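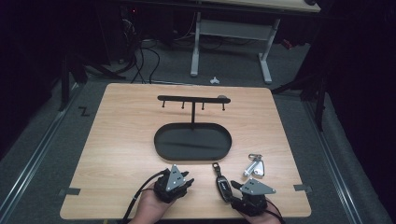

Support at Skesetar replied first that hanging keys is "still an open task" for the current release, and that I should not expect the same result as with folding towels or sorting spoons. They asked me to write down everything I tried, so I continue the log in this ticket.

Ticket 922
Product: Sutanto home chores package
Site: Drurnbridge test room
Status: open
Priority: normal

Problem
The key task is to take keys and a car fob from the table and put each one on a peg of the small black rack. When a person does it with the hand grippers, it is easy. When the trained policy does it alone, it completes 19 of 100 attempts. The Eltness team promised in March that it will be "ready for the hallway". I do not think it is ready for the hallway.

What fails
Picking up is mostly fine. The fob has a shape that the jaws like. A flat key is worse, it slides on the wood and the jaws close above it. But the biggest loss is at the peg. The loop on the fob is small, and the policy comes to the peg with the loop turned sideways, pushes, and the rack moves back. After that it does not look again where the rack is. It tries the old place and lets go in the air.

Tried so far
1. Recalibrated the wrist tracking. No change.
2. Reduced the closing speed. Fewer lost keys, same problem at the peg.
3. Fixed the rack to the table with putty. Better, but I removed it again. In a real home people will not glue their rack for the robot.
4. Added 3 new sessions of human demonstrations where the person turns the fob before moving to the rack. Training finished at 4:40 in the morning. Now it turns the fob every time – also when the loop is already correct.

Reply from support, 10:15
Please confirm whether the failed attempts start with the keys to the right of the rack. We see less data for this side. Also please do not change the table height between sessions.

My answer
Yes, most of them start on the right. The table height was not changed. I can record more on this side, but I would like to know first if more data is really the solution. A child learns this task in one afternoon, and the child also notices when the key has fallen.

Next step
Waiting for the new build with retry after a drop. Please keep the ticket open.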